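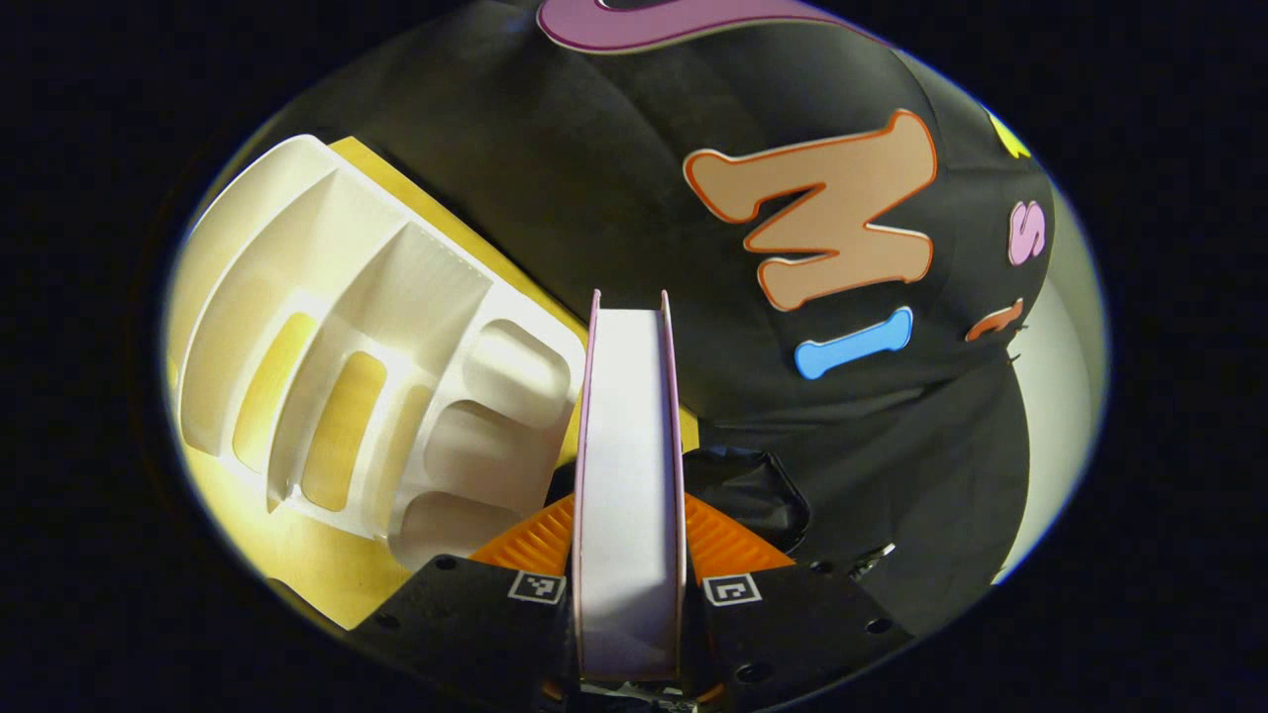 Search this site Enter keywords Go

Workroom Diary, Feltisine Sewing and Trim Room
Entry for 1/21/23

The room was opened at the usual hour and the morning was given to the notions shelves, as agreed at the start of January. Work began with the ribbon and tape. All rolls were taken down from the upper shelf, which is too high for daily use, and placed on the long table for sorting by width. The narrow widths will now be kept in the white plastic organizer. The wide ones return to the shelf, standing on their rims with the loose end pinned.

The white stock required the most attention. Several rolls that had been entered in the register under one number proved to be two different widths, and a fresh label was written for each. Members are reminded that white, ivory and natural are to be entered separately. The entry "light" is not accepted in the register and has been struck out wherever it was found.

The organizer was washed before use and dried on a towel. Its compartments are long and suit tape and small spools well. They do not suit loose pins, and pins will stay in the lidded tins by the window. A request was made for paper liners to be cut for the compartments. This has been held over until the contents are settled.

The delivery from Beaudoin was opened before noon. It contained bias tape, elastic and 42 cards of hooks and eyes. The packing slip was correct except for the elastic, which arrived in the wider size. A letter has been written to request an exchange, and the elastic remains in its carton under the table. It should not be cut.

Following the midday break, the register was brought up to date. The total for all notions now stands at 1,794 items, of which 491 are rolls or spools of one kind or another. The previous total was carried forward from the old book without a check and should be disregarded.

The Skando shelf unit was moved to the inside wall, away from the radiator. One bracket is bent and the lowest shelf leans a little to the left. Nothing heavy is to be placed on it until a new bracket has been fitted. The dark fabrics were refolded at the same time, and lint was found on most of them. The cause is likely the open batting bag nearby, and the bag has been tied shut.

The cushion order for Stomach, the lunch room on the ground floor, was not started. The customer has asked to see two samples of piping - one plain white, one with a narrow colored edge - and these will be made up first. The white may be cut from existing stock. The colored edge will need to be ordered.

The iron was turned off and the cutting table covered at closing. Left for the next session: button jars, zipper drawer, second coat of paint on the door of the thread cabinet. The key to the cabinet is in the top drawer, at the back.

Last updated 1 day ago

Contact the Workroom | Copyright Feltisine. All rights reserved. | Back to top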